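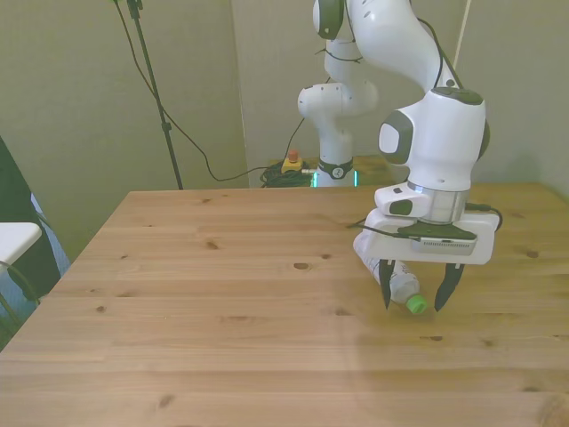
Grigore Sârbu wrote back after the first draft of these results that a grasp rate is hard to use unless the reader also knows how the object was lying before the arm moved, and how it sat in the fingers afterward. He asked for the second part to be reported separately. The numbers on this page have been redone that way.

Tilted grasp, clear plastic bottle with a white label and green cap. The neck points down, with one finger against the middle of the bottle and the other beside the cap.

Granex: grasp and hold tests, Cekivville

Granex is our method for choosing a grasp on light, smooth objects and then checking the hold before the arm carries the object anywhere. The check uses the wrist camera. The table tests were run in Cekivville with a single arm and a two-finger gripper, on a bare wood tabletop.

How a trial runs

The object is laid on the table at a position and angle drawn from a list. The list is made ahead of time so the person placing the object doesn't pick easy spots. The arm moves to a viewing pose, takes one image, and the planner proposes a set of grasps. Each grasp gets a score for how likely the fingers are to close on the object and a second score for how far the object is likely to turn once it leaves the table. The older planner, Ghiță, has only the first score.

After lifting, the arm stops. The wrist camera takes another image and the method estimates the angle of the object in the hand. If the estimate is inside the limit for the task, the arm goes on to the target. If not, it lowers the object, opens the fingers and plans again from the new position. A trial ends after the second failed check.

An object held at a steep angle is still counted as grasped. It is counted as usable only if the angle is inside the limit. The first draft combined these, which made the two planners look closer than they are.

Training data

The turn score was trained on 700 recorded lifts, all made with Ghiță choosing the grasp. Angles were marked by hand from the side camera. Lifts where the object left the fingers before the arm stopped were kept in the set and marked as drops. We tried leaving them out, and the score became too confident near the ends of long objects.

Results

We ran 933 trials in total, with the same position list for both planners. Granex had a slightly lower grasp rate than Ghiță and a clearly higher usable rate. It tends to pass over grasps near the neck of a bottle, even when they are easy to reach, and takes a slower approach to get closer to the middle.

The replanning step ran in 174 trials. Most of those were bottles and tubes. Boxes almost never needed it, and for boxes we would not bother with the second image.

The check itself takes time. With it turned on, a long session on one object set runs well past the point where we used to stop, and the planner's share of that is small. Most of it is the arm standing still for the image and the extra trip down to the table.

Known problems

Clear plastic is the weak point. The angle estimate depends a lot on the label and the cap - with the label removed, the estimate jumps between images of the same hold. We have not fixed this. A printed band of any kind helps, and plain white paper works nearly as well as a patterned one.

Partly filled bottles are not covered. Everything in these results was empty. The weight shifts during the lift and the turn score has no way to account for it.

Overhead light on a pale tabletop also causes trouble at some positions. We kept those positions in the list and report them with the rest.

Object set

The tests use the Wullon set, which has 20 household objects. We replaced the bottles as they got dented, always with the same shape and cap. A dented bottle turns less in the fingers, so results from worn objects should be kept apart from results from new ones.

Position lists and hand-marked angles are available on request. The January version of the list has an error in the rotation column and should not be used.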